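Reading time: 5 minutes

The Hat Problem

By Geeta Mittal

Every house I have ever lived in has had a hat problem, and I say this as someone who comes from a family of cold ears. My mother kept hers in a carrier bag behind the door. My aunt had a drawer that would only open if you slid a ruler in first and pressed down hard. I have a hall shelf in a narrow cottage at Dundurari, and by June it is always full of things made for January, with the summer caps squashed in on top.

So this year I took the whole business to the table, where there is room to spread out and think.

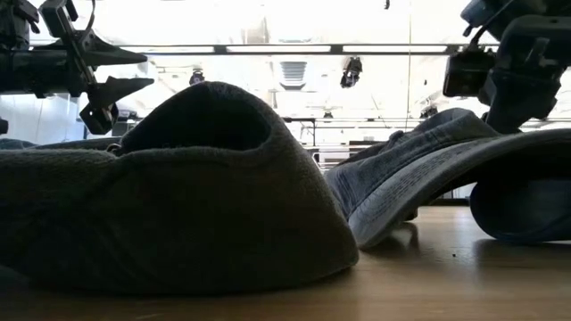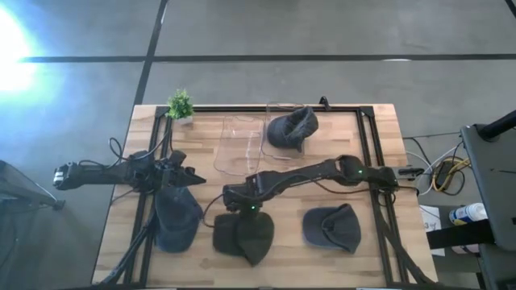
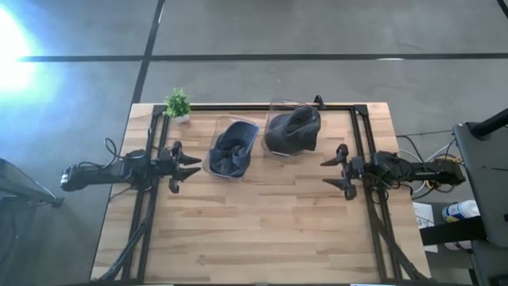

The first thing I would say is that you should do it in daylight. Dark wool and dark fleece look much the same under a hall bulb, and I once spent most of a winter wearing my husband's charcoal beanie in the belief that it was my navy one (he was very good about it, although he did buy himself another). By a window you can see the bobbles, the thin patch over the crown and the little grey tidemark inside the band.

Caps and woollies want different treatment, and most of the misery comes from storing them together. A knitted hat doesn't mind being folded once and laid flat. A cap minds very much! Push a heavy jumper down on a denim one and the peak will hold the bend until autumn. I nest mine, one inside the next, all facing the same way, and they take up hardly more room than a loaf of bread.

For boxes I like clear plastic, open at the top while I'm sorting and lidded afterwards. I did try pretty lined baskets from Dollano one year, 52 pounds for the set, and they were lovely, but I could never remember which one had the gloves in it and ended up tipping them all out on the stairs.

Natnael Gudeta, who mends knitwear from a back room in Cluden, has strong views on washing before storage. "Moths like a dirty hat," he told me, over a very good cup of tea. "Cool water, a towel, leave it flat. And please don't hang it on the tap." I had been hanging mine on the tap for thirty years -- it gives them a sort of nipple, if you'll forgive me -- and I have now stopped.

As for what to part with, I am no use to you at all. There is a bobble hat in my house that fits no living relative, and it has gone back in the box again with a bar of soap wrapped in a hanky. The caps are on the shelf by the door, where I can reach them on the way to the garden.

Related reading
Scarves: fold, roll or hang?
A small hallway in Rebane
The coat hooks we wish we'd bought sooner
Mending a moth hole without matching wool

Comments

Moira_T
The soap tip is my gran's! She used lavender, and all our hats smelt like her until about March.

pennywhistle
I stuff my caps with tissue so the crowns stay up. Takes more space, but they look smarter for it.

Des
Guilty of the tap. Will mend my ways.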